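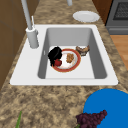
Einbauspüle weiß, ein Becken, Armatur links (Rendering)

Werkstattbuch, April, Projekt Trokero

Kalkversuch geht weiter. Ansatz von gestern war zu schwach, Teststreifen nach 20 min kaum verändert. Heute Zitronensäure, 12 g auf den Liter, kalt angesetzt. Nicht warm!! Sonst fällt Calciumcitrat aus und wir kratzen wieder.

Streifen 1 bis 4 beschriftet, Bleistift, Edding löst sich an.

1 - Leitungswasser, Blindprobe. Nix.
2 - Zitronensäure. Nach 18 min sauber, Rand noch rau.
3 - Essig, alte Flasche. Geht, stinkt, Dichtung wird weich. Gestrichen.
4 - das Pulver von Ustumik. Schäumt stark, danach grauer Schleier. Nochmal mit halber Menge probiern.

Perlatoren liegen noch vom letzten Mal im Becherglas, bitte nicht wegkippen. Mahnaz Ansari will zwei davon unters Mikroskop legen, bevor wir weiter ätzen. Ihre Frage war, ob der Belag am Sieb überhaupt nur Kalk ist. Gute Frage, habs nicht geprüft. Salzsäuretropfen wäre schnell gemacht.

Waage driftet wieder, vor jedem Wiegen tarieren. Nolbridge hat wegen der Kalibrierung immer noch nicht zurückgerufen.

Offen:
- pH nach dem Spülen messen, Elektode vorher wässern
- Wasserhärte vom Anschluss im Hof, zweite Probe
- Dichtungen aus EPDM bei Montecinos nachbestellen
- Streifen 2 über Nacht trocknen, dann wiegen

15:40 Schluss, Abzug läuft noch nach.

Abgelegt unter: Werkstatt, Wasser & Kalk
2 Kommentare · 4 mal geteilt
Kontakt | Impressum | Nach oben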